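Print this page | E-mail this page

The Five-Minute Table – speaker notes
Estrella Hinojosa, May 3, 2024

Say hi, thank Abdelilah for setting up the projector, and wait for the people at the back to find seats (there are always a few!). Then go straight in. Ask who has a table at home that they can't eat at right now. Put my own hand up first.

Story: the dining table at my old place on Faulkner. I once took 27 things off it before dinner, and half of them went right back on by breakfast. Pause for the groans.
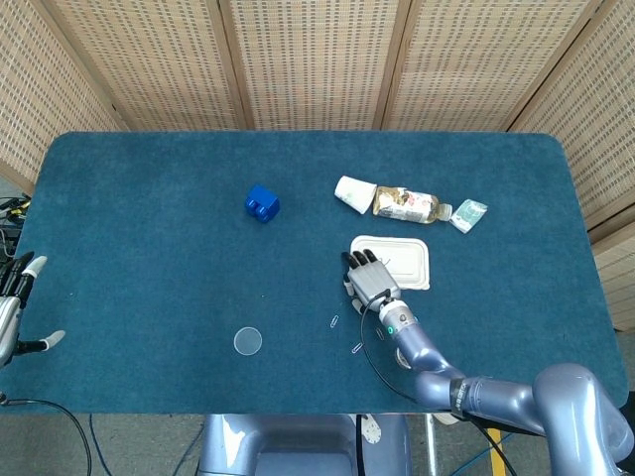 Givato Neighborhood Center | Home Skills Group

Start with the easy stuff. Paper cup on its side, bottle right next to it, little packet past the cap. I call this a drift line – things get pushed to the back edge and then they just live there. Ask the room what they'd pick up first. Most people say the cup, and I'm happy with that, it's the quickest decision on the table.

Then the toy block. One block! You know there's a bin somewhere with 100 more like it, so it goes home to the bin, and please don't start sorting the bin while you're in there. I have lost whole evenings in July to that bin.

Slow down for the bottle. If there's still something in it, you have to decide: drink it, fridge it, or pour it out. Let people argue about this for a minute, they love it.

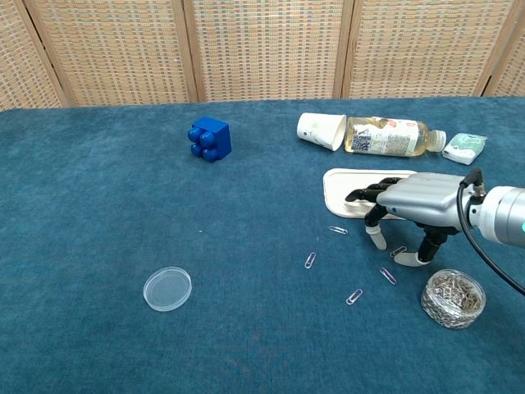 Slide 12. Back edge: cup, bottle, packet. The block has its own corner of the talk.

The white plastic with the raised rim – I want one of these on every table. Flat, rectangular, easy to wipe. Anything small that belongs in another room rides on it, and you make one trip. Up to 20 small things if you're brave. Mine is from Hurnska and has survived two moves.

Quick word on the cloth, if there's time. I like a plain color because you spot the strays faster. Somebody will ask about crumbs. Shake it outside.

Hand out the cards and do the timed round in pairs. Abdelilah Abdelaziz has the timer. Questions after, and remind them the sign-up sheet for the closet session is by the door.

Print this page | E-mail this page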